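Kisov Open Day Handheld Gripper Recordings: Data Card

Wrist-view recordings made with hand-held grippers during the Fornbridge open day, released by the Kisov manipulation group.

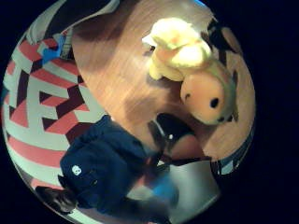 Summary

The set holds 355 episodes of tabletop manipulation recorded over one afternoon in May. Operators were members of the Kisov group and visitors to the open day who had signed the recording form. Each episode is a single attempt at a short task such as picking up a soft toy, moving it to another part of the table, or handing it to a second person. Total size after trimming is 3617 clips, where a clip is one continuous motion segment inside an episode.

The recordings were collected as part of a public demonstration. They were not planned as a benchmark, and the conditions are less controlled than in our lab sets. Users who need fixed lighting and fixed object placement should use the Lauritsen tabletop set instead.

Maintainers

Sang-wook Seol (recording, hardware)
Noeline Ruddock (consent, visitor records)
Miloslav Kubíček (trimming, labels, release)

Recording setup

Device: hand-held parallel gripper, trigger operated, with one fisheye camera mounted above the fingers.
Image: circular fisheye, unrectified. Pixels outside the image circle are black. The circle is not centered in every file, so do not crop with a fixed mask. Use the per-file mask in the masks folder.
Audio: not recorded.
Pose: estimated offline from video and inertial data. Poses are given in the table frame where the calibration board was found, otherwise in the frame of the first image.
Gripper width: estimated from finger markers, one value per image. Missing values are written as -1.

Two devices were in use at the same time. The device number is in the episode header. Device 2 had a slightly loose camera mount before 2:15 p.m., and its pose error is larger for that period.

Session layout

The demonstration ran in three blocks. In the first block, group members recorded the tasks while Sang-wook Seol explained the device to visitors. In the second block, visitors recorded under supervision. In the third block, the Astach arm replayed a selection of recorded grasps. Arm replays are not part of this release. They use a different camera and will be published separately if the calibration can be recovered.

Visitors were given one spoken instruction per episode and no practice run. Most held the gripper too close to the object on the first attempt. Those episodes are kept and labeled "close_start".

Tasks

pick_soft: grasp a plush toy and lift it clear of the surface.
place_soft: grasp a plush toy, move it, release it at a named location.
handover: pass an object from the gripper to a person's hand.
idle: device switched on, no task given. Includes carrying, waiting and turning between attempts.

The idle segments were left in after a request from Henryk Wróbel, who uses them to train a task-start detector. They can be removed by filtering on the task field. In the idle and handover segments the camera often points down and sideways, and the image may be largely taken up by clothing, legs, shoes and carpet.

Labels

Each episode has a task name, a start and end index, and an outcome (success, failure, unclear). Outcomes were assigned from the full video by one annotator. A second annotator, Shuk-fan Chiang, checked 40 episodes and disagreed with the first mainly on place_soft, where the named location was not always in view at release. Disputed episodes are marked unclear.

There are no object masks and no bounding boxes.

Known problems

Motion blur. Hands and small objects near the gripper are often smeared. Exposure was left on automatic.
Glare. Polished wood surfaces produce bright bands that move with the camera. Feature tracking fails on some of these segments, and the pose file then contains a gap.
Patterned flooring. Repeating geometric carpet patterns cause false matches in pose estimation. Episodes with a position jump larger than 20 mm between neighboring images carry the flag "pose_jump". The flag is automatic and has false positives.
Color. A blue-green cast appears toward the rim of the image circle. No correction has been applied.
Soft objects. Plush toys deform in the grasp, so gripper width is a poor guide to object size.

Privacy

Faces of visitors were blurred before release. Clothing, hands and shoes were left unaltered. Visitors who signed the form can ask for removal at any time by quoting the number on their copy. Removed episodes are listed by index in removed.txt, and the index is not reused.

File structure

episodes/ video and header, one folder per episode
poses/ camera pose per image, text format
width/ gripper width per image, text format
masks/ image circle mask per file
labels.csv task, start, end, outcome, flags
removed.txt withdrawn episodes

Suggested use

The set is suitable for testing pose estimation under poor conditions, for task-start detection, and as additional data in pretraining. We do not recommend training a policy on it alone. Visitor episodes and staff episodes differ in speed and approach angle, and results should be reported separately. The "operator" field in the header takes the values staff and visitor.

Splits are by operator, so no person appears in both train and test. Please keep the split as supplied when reporting numbers.

Changes

1.2 Masks regenerated for device 2. Label file now includes the pose_jump flag.
1.1 Idle segments restored. Outcome "unclear" added.
1.0 First release.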